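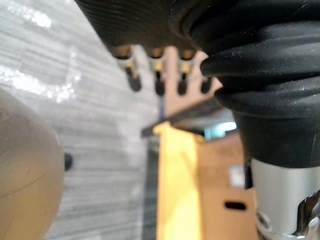

Ginevra D'Amico
2020-09-11

I promised a thread about drill bits, rubber boots and dust, so I will write it tonight while I still have black fingers. It will be long. If you only want the shelf question, it is near the end.

For new people: I rent half of a workshop in Beren. I repair small furniture there, mostly chairs and drawers, and I drill a lot of holes. In March I bought a used bench drill, a Nellard, from a man named Sýkora who was closing his shop.

I paid 150 for it, with a box of bits and spare parts. The machine was good. The box was a disaster. Everything in it had the same thin brown layer of oil and old sawdust, and I did not open it again until this week.

So this week I opened it. I put newspaper on the bench and took the things out one by one. In total 173 drill bits. I did not expect this number and I counted again on Thursday, and it was 173 again.

My first mistake was that I wanted to sort them by size immediately. Please do not do this with dirty bits. The numbers on the shank are very small, and with oil on them a 6 and an 8 look the same. Clean first, read after.

How I clean a twist bit: an old toothbrush, a little white spirit, and I brush along the spiral, from the shank to the tip. If you brush across, the dirt only moves to the next turn of the groove. Then a dry cloth. Then one drop of thin oil and the cloth again.

For wood resin that has become hard and dark I leave the bits for one night in warm water with washing soda. In the morning most of it comes off with the brush. Dry them very well after this, in the oven on low if you have patience. I used a hair dryer.

Do not hold the bit by the cutting part when you wipe it. I know everybody knows it. I also knew it, and I have now a bandage on my thumb.

After cleaning I made three groups. Good. Dull but straight. Bent. To find the bent ones, roll them on a piece of glass with one finger and watch the tip. A bent bit makes a small jump at every turn. You see it very fast after the first few.

The result: 115 good ones. The rest are dull or bent, and the dull ones will go to sharpening in small portions, when I have money and when I have a rainy day. The bent ones go to the metal bin. It hurts a little, but a bent bit makes an oval hole and an oval hole makes a bad chair.

Now the rubber. This part is the reason why I am writing, so stay with me please.

Many tools have a folded rubber sleeve somewhere, the type which looks like an accordion. In my shop we say boot, I hope this is the right word in English too. It lets a part move and keeps the dust out. I have three of them on different tools and until now I never looked after any of them.

What goes wrong: the dust sits in the folds. When the sleeve closes, the dust is pressed, and with time the rubber gets small cracks exactly at the bottom of the fold, where you can not see them. You must open the folds with your fingers and look with a lamp from the side.

I clean the folds with a soft paintbrush first, dry. Then a cloth with water and a very little dish soap. Then another cloth with only water. I let it dry open, so I pull the sleeve a bit longer and fix it with a wooden clothespin.

What I do not use on rubber: white spirit, petroleum jelly, or the nice smelling spray for car dashboards. My neighbor in the workshop used the spray for one year and his sleeve became sticky like candy. Silicone grease is fine, a very thin film, put on with the finger.

White specks on black rubber are usually only dust. If you wipe with a damp cloth and they stay away, it was dust. If they come back as a gray-white haze after some days, the rubber is getting old. It can still work a long time, but I would order a new one before it breaks.

About ordering. I wrote to Korley, the small parts shop on the ring road, and asked for a boot for the Nellard. They answered the next morning and wanted three things: the inside diameter on top, the inside diameter on the bottom, and the length when it is completely closed. I measured only the length when it was open – of course the wrong one – so I had to go back and measure again.

Measure the inside diameter on the metal part where the rubber sits, and not on the rubber. The rubber stretches and gives you a number which is too friendly.

Electrical pins and contacts: unplug the tool. Then a dry brush, and nothing else if you are not sure. Please do not scrape metal contacts with a knife or with sandpaper. Many have a thin plating and once it is gone, it is gone. For a real problem I bring the tool to somebody who knows.

Also no compressed air in the direction of a motor or a plug. I did this for years, because it feels very clean. But you blow the dust deeper inside. A vacuum cleaner with a soft brush, going slowly, is much better for cooling slots and ribs.

A small trick for narrow ribs: cut the bristles of a cheap paintbrush to half length. It becomes stiffer and goes between the ribs without bending. I made two of them, one for dry work and one for oily work, and I painted the handle of the oily one red.

Next comes storage, and here I need advice. Before, the bits were all in one box, and every time I looked for a small one I hurt the edges of the others. Now I have 8 beech blocks with drilled holes, sorted by diameter, and the number written beside each hole in pencil.

The blocks are beautiful but they take the whole window shelf, and the window shelf is a bit damp in winter. Does anybody keep bits in wood in a damp room? Does the wood pull moisture and give rust to the shank? I read both opinions and I can not decide.

The other possibility is a flat drawer with felt. I am afraid that felt keeps the oil and the dust together, and then I have the same brown layer again in some years.

If you answer, please tell me also how cold your workshop gets. Mine has no heating on the weekend.

Tomorrow I drill the first chair legs with the clean bits. Two legs, beech, 12 mm holes, and I still must find my good pencil before that.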